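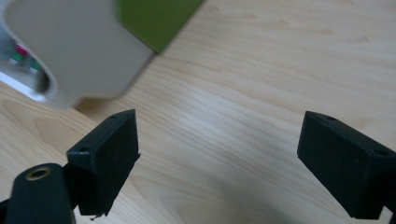 Moira Tennick, access survey technician

Notebook, March. Fleltgate Park, east entrance and lakeside path.

Walked the route from the Wernska Road bus stop to the lake again, this time with the wheel and the digital level. Path length from kerb to boathouse gate comes out at 2,139 m. The old drawing is shorter because it cuts straight across the car park, where there is no footway at all.

Dropped kerb at the east entrance is usable on the park side only. The road side still has a full upstand, so a wheelchair user has to go along the carriageway to the next junction. Reported last year as well.

Gradient past the bandstand is fine until the bend, then gets steep for 53 m with no level landing. Handrail on one side, stops short of the top. Sketch on the facing page, not to scale.

Chicane barrier at the north gate: clear gap too tight for a mobility scooter or a double buggy. Suggest taking out one of the 2 hoops and leaving the other offset. Skavex quoted for a new gate but I would try the cheap option first.

Surface: resin patch holding up. Tarmac by the culvert has lifted over roots, worst lip next to the drain cover. Needs marking before the spring events.

Signs still send people on foot round by the road, an extra 300 m.

To do: recheck level calibration, copy readings into the Nishad sheet, ask highways who owns the strip between the kerb and the railings.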